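Atis Hand Grippers: Four Months at Work

Rating: 3.5 out of 5

I work for a linen and bedding service, and part of my shift now goes to recording how we handle cloth so the folding line can learn it. We hold a gripper in each hand and do the job the usual way. The pair cost us $579 through Kristiansen, charger included. 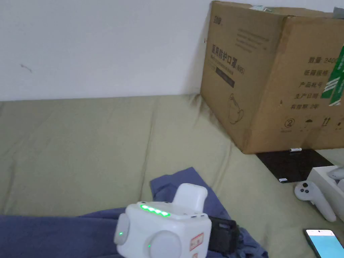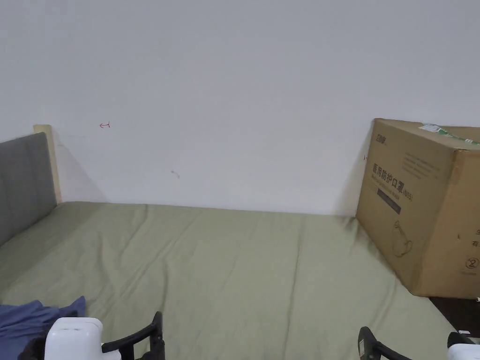

Cloth and fitted sheets on a bed

The grips are comfortable for 15 minutes at a time. Past that my wrists get sore, and I'm not the only one. Soft fabric is fine once you slow down. Thin hems are hard to catch, and you learn to go in from the side. The status lights are easy to read at arm's length.

Our site at Zornholm has logged 3,116 recordings, and 427 of those had to be thrown out, mostly for lost tracking. The software, Jotton, only tells you after you've finished, so you do the whole fold again. That should have been fixed by the June update.

As for the job itself, the recording hours are quieter and I sit down more. The folding line has taken over the flat towels. Sheets still come to us – corners especially. Two people moved from folding to checking, at the same pay, and one of them wants to go back. Management says hours are safe through next year. We asked for that in writing and are still waiting.

I'd buy the grippers again, but get the wrist straps too. They're sold separately and the small size runs tight.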